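Home | Kitchen | Laundry | Workshop | Garden | Ask Me | Older Tips

What a robot paper taught me about carrying full cups
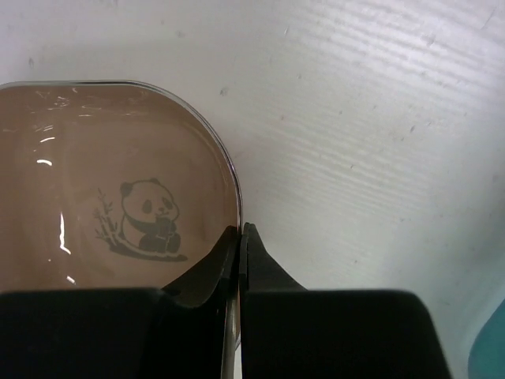

I spill things. I have spilled tea on two rugs, one laptop and a library book I then had to buy, so when my friend Pallavi Khurana sent me a write-up from the robot lab where she works I read the whole thing at the kitchen counter, including the parts with graphs (I skipped the appendix, sorry Pallavi).

The project is called Sirkum, and the question behind it is one I've been asking my whole life. How do you pick up a very full glass without wearing it? Their arm has a camera down by the gripper, so it sees the cup from close up, and it grips by pinching the wall of the glass near the rim. They had people guide the arm through the job by hand 43 times, and then the software learned from those recordings. Then they tried to work out which of the recordings had really helped.

I would have guessed the smoothest, quickest ones. Nope! The best teachers turned out to be the recordings where the person stopped for a moment after closing the fingers and before lifting. When Tiburcio Ventura, who ran that part of the study, trained the software on only the 24 recordings with a pause in them, it spilled less than it did with the whole pile. Fewer lessons, better student. I love that.

They also tried it the other way and simply slowed the whole lift down. It helped a little, but a slow lift with a jerky start still slopped over the side. The start is what matters, and the stop at the other end comes next. The bit in between can go at a normal speed.

So I've been trying all of this at home with milky tea, and here is what stuck.

Take hold, then wait. Close your hand on the cup, let the tea settle and only then lift. One slow breath is plenty. I felt silly for the first few days and now I do it without thinking.

Lift straight up before you go anywhere. I used to drag the cup toward me while I was picking it up - all one swoop - and that was where most of my drips came from. Up first, then over.

Ease into the stop. A full cup is at its worst when you arrive at the table, when you've already relaxed and started talking to somebody. Slow down for the last few inches and lower it flat.

Practice with something you can see. Clear glass is good for this, and tea with milk in it shows up much better than water. If your glass has a picture on the bottom, so much the better, you can watch how much it wobbles and you'll know when the surface has gone quiet.

Don't pinch a heavy glass by the rim yourself, please. The arm gets away with it. You have a whole hand, so use the sides, or the handle if there is one, and keep hot drinks for after you've practiced with cold.

Now, the fine print, which Pallavi made me promise to include. It was one kind of arm, on one flat tabletop, with 5 different drinking glasses. Soup bowls were not tested. When they moved the camera, the pause helped less, and she says they don't know why yet. A second round is planned for December with mugs and a wider jug, and I have already asked to be told about gravy.

I passed the wait-then-lift business along to Maricruz Beltrán, who has carried trays for a living, and she said well, of course, you let the tray go still before you turn. She also says to look where you're walking and leave the cup alone, which the robot can't do with its camera where it is, but I can, and it works better than I expected.

For the drips that get away, keep a folded dish towel on the counter, right beside the kettle. Mine used to live in a drawer across the room and by the time I got back the tea was under the toaster.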